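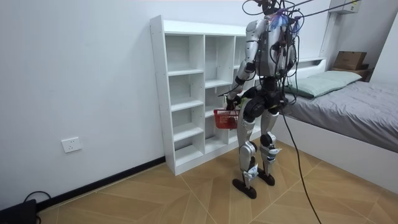 Driklow is a subscription service for household humanoid robots, sold by the Canadian firm Meltley. It supplies trained task routines, called programs, to robots that the customer already owns or leases. Meltley does not build robots itself. Each program covers one kind of chore in one kind of room, and the tidying programs are the best known of these. They are worked up in furnished rooms, with a low bed, a cubby shelf and the robot on its overhead cables, and use light household containers such as a red plastic basket carried by the handle. The cables are left off in customers' homes.

History

Driklow grew out of an earlier product named Asau, which handled only flat surfaces such as tables and counters. Asau was withdrawn after two years and its 86 remaining subscribers were moved to the new service at no charge. Development was led by Trinh Triệu, who had joined Meltley from a warehouse equipment supplier and who argued for shelving as the first new category.

Shelf program

The shelf program deals with items kept in open compartments. One hand keeps hold of the basket while the other is left free to handle single items. Practice items include produce in different shapes and colours, such as a yellowish-green pear laid on its side on a white shelf. The customer can name compartments during set-up, and up to 80 names can be stored. Doors and drawers are not supported - these belong to a separate program, Kneath, which is billed on its own.
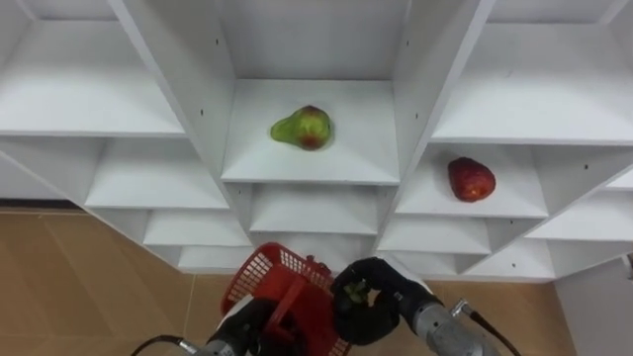
Pricing and availability

The basic plan costs $215 a month and includes two programs. A yearly plan with all programs, apart from Kneath, was added in December. The service had 546 subscribers at the last count published by Meltley, most of them in apartment buildings and seniors' residences.

Reception

Reviewers have generally praised the careful handling of soft items and criticized the slow pace. Several noted that set-up took most of an afternoon, and that compartments had to be named again whenever a shelf was moved to another wall.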